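Manalastas Language Center
Curriculum Group, Minutes of the Meeting
July 2024

Chair: Baltazar Palacios
Present: course leads for Spanish, Portuguese and Tagalog; the testing coordinator; the library representative
Apologies: evening program lead

1. Minutes of the previous meeting

The minutes of the February meeting were approved with one correction. Under item 4, "imperfect" should read "imperfect subjunctive." The action on the Portuguese reader was reported complete and is closed.

2. Spanish: order of the past tenses

The Spanish lead presented the proposal circulated before the meeting. At present the preterite is taught in full in Level 2, including all irregular stems, and the imperfect is held back until Level 3. The lead reported that learners arrive in Level 3 using the preterite for everything and that teachers spend the first four weeks undoing the habit.

The proposal is to introduce the imperfect in the second half of Level 2, limited to descriptions and repeated actions, and to move the stem-changing -ir preterites (pedir, dormir, sentir) to the start of Level 3.

In discussion, the Portuguese lead asked whether learners who enter directly at Level 3 by placement test would be disadvantaged. The testing coordinator replied that the current test has only two questions on the imperfect and would need to be revised in any case. The Chair noted that the printed workbook follows the old order and that stock remains on hand.

Agreed: to adopt the new order in the fall term for two Level 2 groups, with the remaining groups to follow the existing syllabus. Supplementary sheets will be prepared for the units that no longer match the workbook.

3. Core vocabulary lists

The group reviewed the draft list for Spanish Levels 1 to 3, which stands at 1253 entries. The list counts reflexive verbs separately from their plain forms (ir and irse, for example), and members differed on whether this should continue. It was agreed to keep separate entries where the meaning changes and to merge the others.

The Tagalog lead reported that a comparable list is harder to draw up because one root may give several verbs according to focus. The draft gives nearly 400 roots, with the actor-focus and object-focus forms shown beside each. The lead asked that this layout be accepted in place of a simple word count. Agreed.

4. Stilus exercise software

The license for Stilus is due for renewal. Teachers' comments were generally favorable on the conjugation drills and less so on the dictation exercises, which mark a missing accent and a wrong verb ending as the same error. Members considered this unhelpful to beginners. A request to separate the two has been sent to Braltel, the supplier, and no reply has been received.

Agreed: to renew for one year. The Chair will write again to Braltel – with sample answers attached – before the renewal form is signed.

5. Placement test

The testing coordinator tabled a revised blueprint of 70 questions, with the listening section moved to the beginning. The Tronolbridge branch has asked to use the same version so that transferring learners need not be tested twice. The group had no objection, provided that both sites change over on the same date.

The Portuguese lead asked that the questions on the personal infinitive be spread across two difficulty bands. The coordinator will consider this.

6. Library

The library representative reported 3722 loans for the year. Graded readers with audio continue to be requested more than any other item. The shelf of older grammars will be reviewed, and leads are asked to mark any title they wish to keep.

7. Actions

Spanish lead: supplementary sheets for Level 2, first three units.
Testing coordinator: new questions on the imperfect; revised blueprint to Tronolbridge.
Tagalog lead: final root list, with stress marks.
Chair: letter to Braltel; Stilus renewal.
All leads: library titles to be retained.

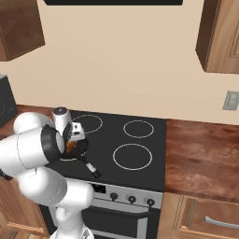
8. Other business

The Spanish lead asked whether vosotros forms should remain in the Level 1 tables. Members agreed that they should be printed but left out of written tests until Level 3. The Chair asked that the question of vos be placed on the agenda for the next meeting.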